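What Happens at a Robot Open Day?

Every April, the Sovus workshop opens its doors for one day so that families can see how robots are made and taught. If your school or your family is planning to go, this page tells you what you will find.

The first stop

The visit starts in the big hall at 2 o'clock. Huguette Delorme runs the workshop, and she begins by turning on a robot arm called Bekum. Bekum is bolted to the floor behind a yellow line. Visitors stay on their side of the line, even when the arm is switched off.

Bekum has one job. It picks up wooden blocks from a tray and puts them on a shelf. It can do this 485 times in a day without getting tired. But if you move the tray a little to the left, Bekum reaches for the old spot and closes on air. It only follows the steps it was given.

Robots that learn

Some robots are taught in a different way. People show them how a job is done, over and over. The robot's computer looks at all those examples and works out what they have in common. This is called learning from demonstration.

Agathe Moulin gives this part of the talk. She asks someone from the crowd to put a spoon in a cup. Then she asks the next person to do it. Everyone does it a bit differently - some people grab the spoon by the middle, some by the end. A robot needs to see many of these ways. For one simple job, Agathe's team collected 1000 examples.

Why tidying is hard

Packing a box is easy for you. You know that a bag of chips will crush and a can won't. You have picked up thousands of things in your life, and your hands remember.

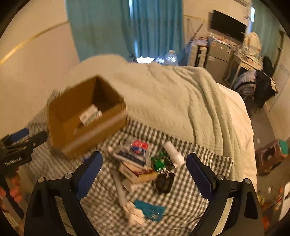
Robot hands have to deal with things of every shape, and a gripper with two fingers has only one way to hold on: it squeezes from both sides. Think about which things you would pick up first. A carton has flat sides, so the pads can press against it evenly. A crinkled packet like the green one changes shape when you squeeze it. The white bottle or tube lying beside it is round, and round things can roll. Even the checkered cloth matters, as a fingertip that goes too low can catch on a wrinkle.

Try it yourself

At the last table you can use a hand-held gripper. Benoît Vasseur will show you how to open and close it. You get two minutes to move as many things as you can into a box. Last year 119 children had a turn, and most of them found the flat things hardest to lift.

Words to know

Gripper: the part of a robot that holds things.
Demonstration: showing how something is done.
Pad: the soft or rough part at the tip of a gripper's finger.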